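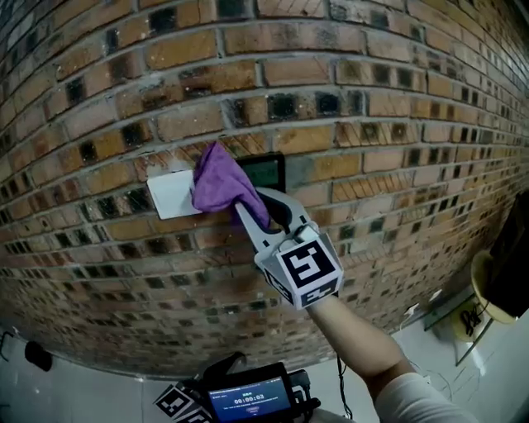

24/09/2022

We moved from Arnley to Fluvmont in May and I still get lost walking home. The streets by the canal all look the same to me, and the bus only runs every 42 minutes on Saturdays.

The library is good, though. I have taken out 2 books on the old Guscombe brickworks and finished one. 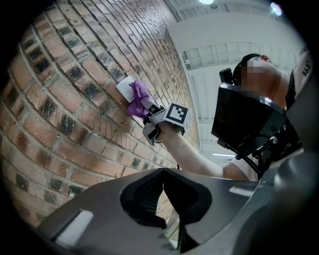
The other one is slower going, mostly wages and clay prices.
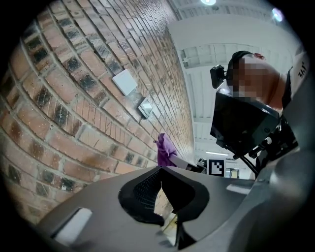
Guscombe closed long before I was born, and I had never heard of it in Arnley. Now I look at bricks everywhere. I like a wall with some near-black ones mixed in with the red-brown. Next I want to read about the kilns.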